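Going back to college in your forties: a talk with Kacper Witkowska

By Darcy Tuhiwai
08/10/2018

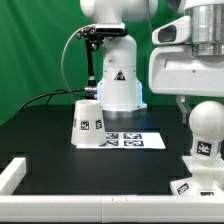 A white robotic arm on a black tabletop, with a green backdrop behind.

Kacper Witkowska left school at sixteen with no maths qualification and did not sit in a classroom again until he was in his forties. He worked in the warehouse at Mutora, first on the loading bay and later in the returns office, and by his own account he was happy enough there. Last May he finished the evening access course at Trevaskis College. He is now in the first term of a part-time degree.

We met in the college canteen before his class. He had a cheese roll and a folder with his name on it in marker pen, and he kept one hand on the folder while we talked. I had asked him for half an hour and he gave me a good deal more.

I started with why he had done it.

"My daughter asked me to help with fractions," he said. "She was nine. I couldn't do it. I told her I was busy and to ask her mum. Then I went and sat in the car for a bit. I'm not saying that was the day I signed up, because it wasn't, it was more than a year after. But I kept thinking about it."

The sign-up itself was less dramatic. There was a leaflet for the college on the counter at the post office in Bidance and he put it in his coat. It stayed there all winter. When he rang the number, the woman who answered asked which course he wanted and he said he didn't know there was more than one.

"She was very good about it. She said come in and we'll have a look at where you are. I thought that meant a test, and I nearly didn't go. It was a test, as it happens, but a short one. I could do the first page."

The access course costs £2589 if you pay for all of it yourself. Kacper took a loan for the fees, and says he wishes the rules on this had been explained to him sooner. He had been told by a friend at work that loans were only for people under twenty-four. As he understood it at the time, he would have had to find the whole sum before September, and he had started selling things.

"I sold my bike. A good bike. Then I go in for the enrolment and they say, you know you can borrow this? And if you go on and finish a degree afterwards they write the access loan off. So I had no bike and a loan. I would say to anybody, ring the college and ask about money before you do anything else. Don't ask your mates."

I asked what the work was like in the first weeks. He thought about this for some time.

"Tiring. I don't mean hard, I mean tiring. I was starting at six in the morning at work, finishing at two, and the class was at half past six in the evening. So there's a gap, and in the gap you get home and there's the shopping, the kids, whatever. And then you have to go out again when you really want to sit down. It's the going out again. Once I was in the room I was fine."

The course had 216 hours of teaching spread over the year, and the reading came on top. Nobody had warned him about the reading. He had not read a whole book since his twenties, and that one was about a football manager. The first piece he was set was ten pages on housing policy after the war, and it took him most of a weekend.

"I read every word. I looked things up. I thought that's what you do. Then the tutor says, did you all get the main argument, and I had no idea what the main argument was. I could have told you what was on page six."

He learned to read the beginning and the end first, and then to go back for the middle. He writes one sentence at the bottom of each page saying what it was about. If he can't write the sentence he reads the page again. He still does this, and showed me some of the pages, which had his sentences squeezed in under the footnotes in blue biro.

Writing was worse. His first essay came back with a mark that he would not tell me, and a note saying that he had written down what he thought without saying where any of it came from. He was annoyed about that.

"I thought, you asked me what I thought. I was cross for a week. Then I looked at the one she gave out as a model and I could see it. It wasn't cleverer than mine. It just showed its working. That's maths, isn't it? That's what they were always telling us at school, show your working."

The maths, in the end, was the part he liked best. He had expected to fail it. The class went back to the start, to place value and times tables, and a few people found this insulting and said so. Kacper was relieved. He used a phone app called Vemix on his break at work, doing short sets of questions while he ate, and other people in the returns office began doing them as well. One of the supervisors had a go and got stuck on percentages, and after that, he said, people stopped making jokes about him being a student.

Had they made many?

"A few. It was friendly. Professor, that kind of thing. One fellow wasn't friendly. He said what do you want to do that for, like I was saying there was something wrong with what he did. I never said that. I've got nothing against the warehouse. I was there a long time and they were decent to me."

Mutora let him swap shifts during the exams, which they didn't have to do. When he asked to go down to part-time hours for the degree it took longer, and there were two meetings about it. He got three days a week in the end. The money is tight. His wife has taken on extra hours and they have not been away this year.

I asked how that had gone down at home, and he laughed.

"You should ask her. No, it was all right. We sat down and wrote it out, what comes in and what goes out. The thing I got wrong was time. I'd worked out the money and I hadn't worked out the time. I said I'd be out two evenings a week, and I was, but I was also at the kitchen table the other evenings with my back to everyone. My son said to me, you're here but you're not here. That wasn't nice to hear."

The family made a rule after that. There is no studying on Sundays before tea, and none at the kitchen table at all. He has a desk now on the landing, which is really a shelf with a chair pushed up to it. It is cold up there and he wears a hat. His daughter, the one with the fractions, does her homework on the stairs next to him. She is ahead of him in algebra, he says, and doesn't mind mentioning it.

I wanted to know about the people who had dropped out. Every evening course loses some, and the staff I spoke to at Trevaskis were open about this.

"We lost people before Christmas. Some of them were better than me at it. There was a woman who sat in front of me, she could write, she really could, and her mother got ill and that was it. It's hardly ever the work. It's a car breaking down, or a shift getting changed, or there's no one to have the baby. If you live out past Bidance the last bus goes before the class finishes. So if you haven't got a lift you leave early every week, and you miss the end, and the end is when they tell you what the homework is."

He gave lifts to people himself, and still does. He thinks the college should talk to the bus company, and he has written to say so. He had a reply thanking him for his letter.

On the day of the last exam he came home and slept through until the next morning. The results were due by email and he had given the college an address he no longer used, so he found out a day late, when somebody from the class rang him to ask what he'd got. He had passed everything. He told his daughter first.

"She said, so can you do fractions now? I said yes. She said good, but I don't do fractions any more."

The degree is in social policy, which surprised him. He had put down business because it sounded like something a man with his background would do, then changed it over the summer. The housing reading had stuck with him. He grew up in a council house that his parents later bought and then lost, and he had never known there were books about that sort of thing, with tables of numbers in the back. He can read the tables now.

It will take him six years if he keeps to part-time. I asked whether that bothered him.

"I'll be that age anyway," he said. "People say, you'll be fifty when you finish. Well, I'll be fifty. I don't know what I'll do with it at the end. Something in a housing office, maybe. Advice work. I'm not worried about it yet. I've got an essay due."

I asked if he had anything to say to someone with the leaflet in their coat.

He said they should go to the open evening, and that they should go on their own, so as not to be put off by whoever they took along. They should ask about the loan, and find out what time the last bus is. They should buy a decent folder, because the cheap ones split. And they should tell the tutor early if something is going wrong at home, before they have missed three weeks and feel too embarrassed to come back.

"I missed two weeks when my son had his appendix out," he said. "I nearly didn't come back from that. I'd convinced myself they would all have moved on. I walked in and they were still on the same topic. Somebody had kept the handouts for me."

It was nearly half past six by then, and other people from his class had begun to go past the table with their bags. He put the rest of the roll in a napkin, picked up the folder and asked me whether I needed a lift afterwards.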